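Home Products Support Manuals Contact

Section 3: Setting up the worktop

The Codau booklet promises a clear counter in 2 minutes. I doubt it, but the order is sound.

1. Stand the mug tree on a level spot and hang the mugs by their handles.
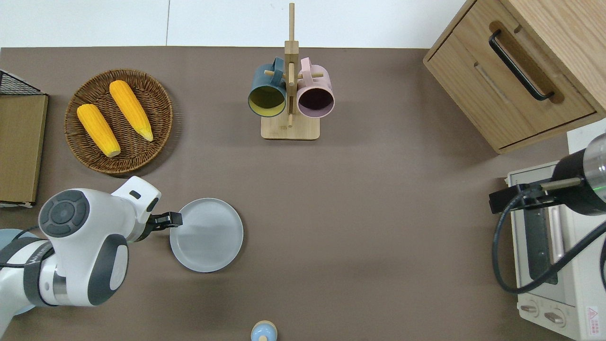
2. Keep corn and other food in a basket of its own, well away from the toaster oven.

CAUTION: Read the warning label on the oven before putting anything beside it.

3. Stand plates upright in the rack. The leaflet says this saves space. It saves a little.
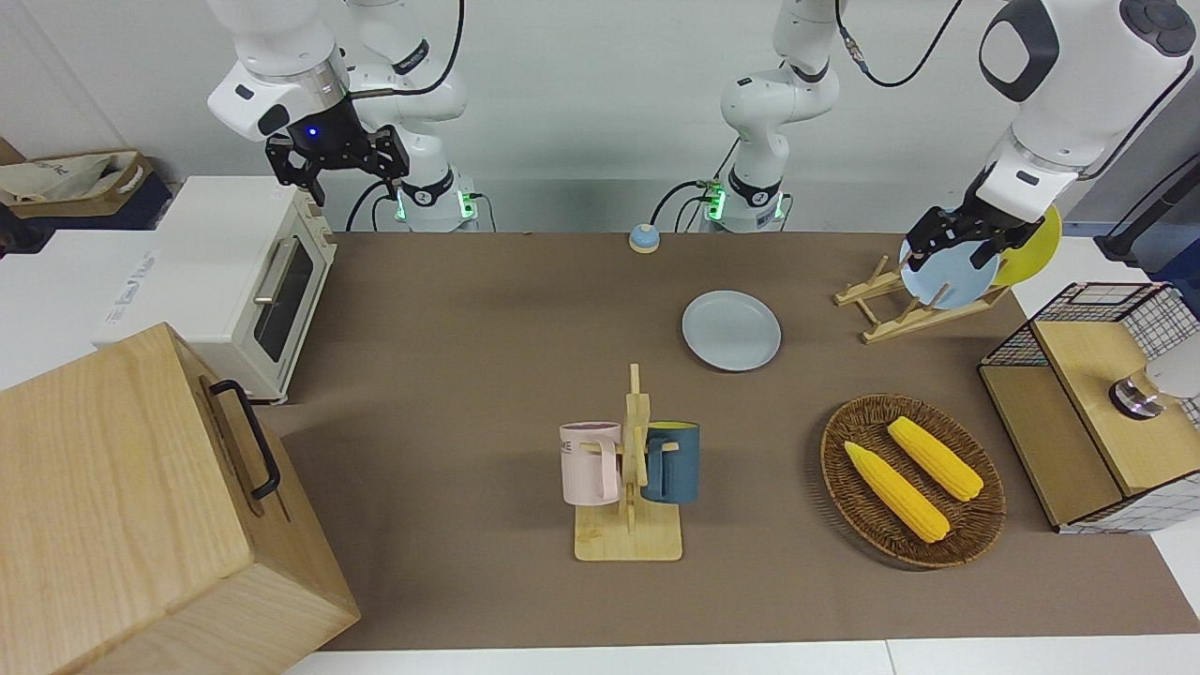
Tanko Olaniyan disagrees: he finds a stack quicker to put away and only racks plates that need to drain.

Note: Either will do.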